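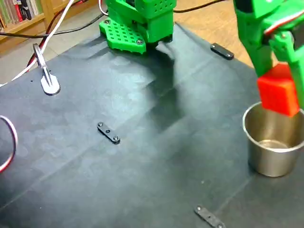
Base verde sobre la mesa, con la tapeta oscura debajo.

Cuaderno de taller, junio. Migración del sitio de Duveck: redirecciones y URL canónicas

Punto de partida. El sitio antiguo de Duveck servía cada ficha con tres direcciones distintas: con barra final, sin barra final y con el parámetro ?ref= que añadía el menú lateral. Las tres devolvían 200. El índice del buscador interno las trataba como documentos separados y el mapa del sitio incluía una mezcla de las tres formas según la fecha de alta de la ficha.

Decisión tomada con Aisyah Jugah: forma única sin barra final, minúsculas, sin parámetros de navegación. Todo lo demás, 301 a la forma única en un solo salto. Los parámetros de filtro (talla, orden) se conservan en la URL, pero la etiqueta canónica apunta a la categoría limpia.

Inventario. El rastreo inicial saca 74 direcciones antiguas que no encajan en ninguna regla general. La mayoría son páginas de la época en que el catálogo colgaba de /productos/narton/. El resto viene de una campaña con subcarpeta propia. Las he pasado a una tabla de dos columnas (origen, destino) que el servidor carga como mapa. Nada de expresiones regulares para estas: la vez anterior una expresión demasiado amplia se llevó por delante las fichas cuyo nombre empezaba igual.

Orden de evaluación en el servidor:
1. Host (con www a sin www) y protocolo, en la misma regla.
2. Mapa de direcciones sueltas.
3. Paso a minúsculas.
4. Barra final.
5. Parámetros de navegación.

Con este orden y reglas independientes, una dirección con www, mayúsculas y barra final encadena tres saltos. Para dejarlo en uno hay que calcular primero la ruta normalizada en una variable y emitir la redirección al final, una sola vez. Hecho así en la configuración de pruebas. El mapa se consulta con la ruta ya normalizada, de modo que las claves de la tabla van todas en minúsculas y sin barra. Cuatro filas no lo cumplían; corregidas. 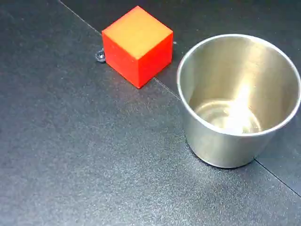

Comprobaciones

Script de verificación: lee la tabla, pide cada origen sin seguir redirecciones, compara la cabecera Location con el destino y luego pide el destino y exige un 200. Primera pasada con 7 fallos. Cinco eran destinos con tilde sin codificar. Los otros dos apuntaban a fichas despublicadas; Aisyah confirma que no vuelven, así que pasan a 410 y salen de la tabla.

El script corta la conexión a los 30 segundos. Es demasiado para una redirección, lo bajo a cinco en la siguiente versión.

Caché. El proxy guardaba las respuestas 301 sin caducidad explícita. Durante las pruebas eso es un problema: una regla mal escrita se queda pegada en el navegador aunque se corrija en el servidor. Mientras dure la fase de pruebas se emite 302 con Cache-Control: no-store. El cambio a 301 va en un único parámetro del fichero de despliegue, comentado con mi inicial.
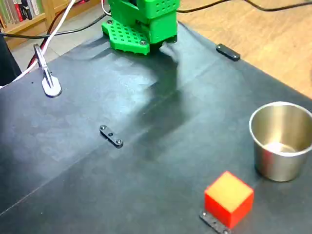

Hay que vaciar además la caché del proxy justo después de ese cambio. El comando de purga por prefijo no alcanza a las variantes con parámetros; hace falta la purga completa.

Canónicas. La plantilla heredada de Symonenko escribía la etiqueta con la ruta solicitada, incluidos los parámetros, con lo cual cada variante se declaraba canónica de sí misma. Ahora la toma del identificador de la ficha. En los listados paginados, cada página es canónica de sí misma; no se apunta a la primera.

Mapa del sitio. Regenerado a partir de la base de datos y no del rastreo. Partido en ficheros por sección. La fecha de modificación sale del último cambio de contenido, antes salía de la última exportación y todas las fichas tenían la misma.

Pendiente:
- Enlaces internos del pie: 40 siguen apuntando a la forma con barra. Funcionan por redirección, pero hay que reescribirlos en la plantilla.
- Revisar si la integración con Pomow genera direcciones con mayúsculas en las exportaciones.
- Pasar el script a la tarea nocturna, con aviso solo si hay diferencias respecto a la pasada anterior.
- Preguntar a Aisyah por la subcarpeta de campaña: falta saber si el destino es la categoría o la portada.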